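4.2 Where the Small Things Go

The interviews were meant to be about large furniture. Our funding application said so, at length, and the first questionnaire devoted two full pages to sofas. Within a few visits it was plain that the residents of Henderdale had very little to say about sofas. What they wanted to talk about was the stuff with no place of its own: keys, dead batteries, stray game pieces, the one screw left over from a bookcase that has stood up perfectly well without it.

We called these items "homeless goods" in the coding scheme until Ruxandra Jitaru objected to the term, and after a short and not entirely friendly exchange of emails they became "unplaced items." The definition is loose on purpose. An item is unplaced if the person who owns it, when asked where it lives, pauses for longer than it would take to point.

Of the 100 households we visited, 18 said they had no unplaced items at all. We recorded the answer as given. In several of these homes the interviewer was then asked to move something off a chair before sitting down.

The usual explanation in the storage literature is that clutter follows from a shortage of containers. Mac Mathúna's survey of apartment living takes this view, and so do the people who sell containers. Our material points the other way. Households with more baskets, bins and trays reported more unplaced items, and they reported them with more feeling. One participant in the Flondport annex, a retired surveyor, put it this way: "I bought a basket for the odds and ends. Now I have odds and ends and a basket." He had since bought a second basket, which he described as being for overflow.

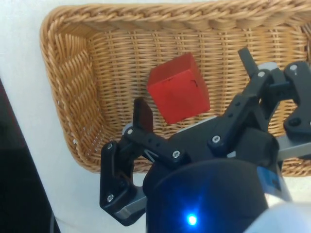
Figure 3. Woven basket holding a single red wooden cube.

The pattern held for open and lidded containers alike, though the two fail in different ways. A lidded box tends to be forgotten, and its contents pass out of household memory in a single season. An open basket stays in view, so people go on making small decisions about it. They drop things in while walking past. They look in, see something they don't recognize, and leave it there in case it belongs to somebody. Uzma Bugti, who coded most of the kitchen interviews, started marking these passages "deferred," and by September it was the most heavily used code in the file.

Deferral isn't laziness, or at least our participants didn't think so. They spoke of it as a kind of courtesy. To throw out a small object is to claim you know it's useless, and in a shared home that claim can be challenged at dinner. Putting it in a basket makes no claim whatever. Couples were especially fond of this arrangement. Asked who decided what went in, both partners tended to name the other.

There is some precedent for all this. The oldest household inventory we consulted, drawn up in 1767 for a grain merchant's widow, lists her linens, pewter and bedsteads with great care and then ends on "a basket with sundry matters." No value is given. The clerk had by that point counted every spoon in the house, and we take his silence on the basket as a professional judgment. Anouk Jansen has argued in our group meetings that the entry reflects nothing but a tired clerk near suppertime. We don't see that the two readings conflict.

A word on rooms. Entryways collected the most unplaced items, then kitchens. Bedrooms came last by a good margin, though the bedside drawer behaves so differently from everything else in the home that we have treated it separately (Section 5). Living rooms were hard to score because participants tidied them before we came. Rizwan Satti suggested arriving an hour early. The ethics board did not care for this.

We also asked each household to pick one container and empty it with the interviewer present. Most agreed cheerfully and then grew quiet as it went on. Items were held up, turned over, and explained. The explanations got longer as the objects got smaller. A plastic clip took one woman through two apartments and a divorce, and at the end of it the clip went back in.

Very few items were thrown away during these sessions, and most of those were receipts. The rest were returned to the container they came from, usually in a neater layer than before. Several participants thanked us for the help. What the same containers held on the follow-up visit is taken up in the next section, along with the trouble we had getting back into some of the homes.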